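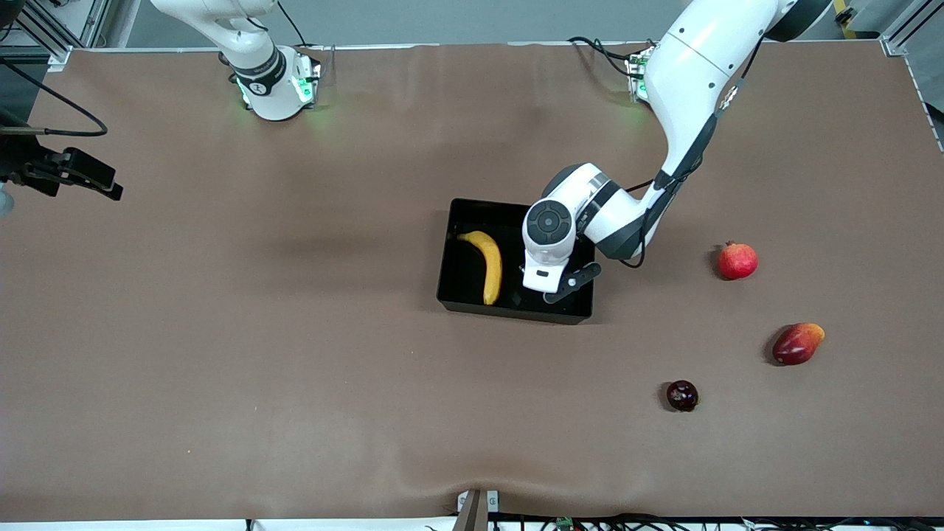 Rusum sucht Teilnehmende für eine Werkstattreihe: Mikrocontroller programmieren, von der ersten LED bis zum eigenen Messgerät

Rusum ist eine offene Elektronikwerkstatt am Pastorberg. Ab Mai beginnen wir eine neue Kursreihe für Erwachsene, die das Programmieren von Mikrocontrollern lernen möchten. Die Teilnahme ist kostenlos. Dafür bitten wir alle Teilnehmenden, unsere neuen Lernunterlagen zu testen und uns offen zu sagen, was darin unklar ist.

Worum es geht

Wir haben in den letzten Monaten ein Lernheft geschrieben, das Schritt für Schritt in die Arbeit mit einem 32-Bit-Controller einführt. Das Heft heißt Najjar, wie auch die kleine Platine, die wir dafür entwickelt haben. Auf der Platine befinden sich ein Controller, ein Temperatursensor, zwei Taster und eine Steckleiste für eigene Erweiterungen. Jede Person bekommt eine Platine und darf sie nach dem Ende der Reihe behalten.

Die Texte sind von Leuten geschrieben, die seit vielen Jahren löten und programmieren. Das ist für ein Lernheft ein Nachteil. Wir merken oft nicht mehr, an welcher Stelle ein Anfänger stehen bleibt, und deshalb brauchen wir Ihre Hilfe.

Was Sie in der Reihe machen

Zuerst richten wir gemeinsam die Entwicklungsumgebung ein und übertragen ein erstes Programm. Danach kommen digitale Ein- und Ausgänge, Unterbrechungen (Interrupts), die serielle Schnittstelle und der I²C-Bus. Im zweiten Teil baut jede Person ein kleines eigenes Gerät. In der letzten Reihe waren das zum Beispiel ein Datenlogger für ein Gewächshaus und eine Anzeige für den Füllstand einer Regentonne. Gerne können Sie auch eine ganz andere Idee mitbringen.

Nach jedem Treffen füllen Sie einen kurzen Fragebogen aus. Am Ende der Reihe führen wir mit jeder Person ein Gespräch, in dem Sie uns Ihre Notizen aus dem Heft zeigen. Die Antworten werden ohne Namen gespeichert und nur für die Überarbeitung des Heftes verwendet.

Wen wir suchen

– Erwachsene ab 18 Jahren, mit oder ohne technischen Beruf
– Grundkenntnisse in irgendeiner Programmiersprache: Variablen, Schleifen und Funktionen sollten bekannt sein
– keine oder nur wenig Erfahrung mit Mikrocontrollern
– Bereitschaft, zwischen den Treffen auch zu Hause zu üben
– Deutschkenntnisse, die für das Lesen von technischen Texten reichen

Löten müssen Sie nicht können. Wir zeigen es am zweiten Abend, und wer damit noch unsicher ist, kann die Werkstatt auch vor dem Treffen benutzen. Besonders freuen wir uns über Bewerbungen von Personen, für die Deutsch nicht die erste Sprache ist. Einige von uns haben selbst so angefangen, und die Datenblätter wurden davon nicht einfacher.

Was Sie mitbringen

Einen Laptop mit USB-Anschluss, auf dem Sie Programme installieren dürfen. Das Betriebssystem spielt keine Rolle. Wer keinen Laptop hat, schreibt das bitte in die Bewerbung, wir können 2 Geräte ausleihen. Kabel, Steckbretter, Widerstände und alle anderen Bauteile sind vorhanden. Für Bauteile, die nur in Ihrem eigenen Projekt gebraucht werden, gibt die Firma Storent einen Zuschuss von 100 Euro pro Person. Teurere Bauteile bezahlen Sie bitte selbst.

Zeit und Ort

Wir treffen uns immer am Donnerstag um 18.30 Uhr in der Werkstatt am Pastorberg. Ein Abend dauert zweieinhalb Stunden mit einer Pause. Der Eingang ist ebenerdig. Einmal zu fehlen ist kein Problem, aber wer schon jetzt weiß, dass er mehrere Termine nicht schafft, wartet besser auf die nächste Reihe.

Bewerbung

Bitte schreiben Sie uns eine E-Mail mit höchstens 1000 Zeichen. Uns interessiert, was Sie bisher programmiert haben und welches Gerät Sie gerne bauen würden. Einen Lebenslauf oder Zeugnisse brauchen wir nicht. Wenn es mehr Bewerbungen als Plätze gibt, achten wir auf eine gute Mischung der Vorkenntnisse. Eine Antwort bekommen Sie auf jeden Fall, auch bei einer Absage.

Fragen zum Inhalt beantwortet Fares Moussa, Fragen zur Anmeldung und zu den Leihgeräten Joanne Ellwood. Beide sind am Kursabend ab 17 Uhr auch persönlich in der Werkstatt zu erreichen.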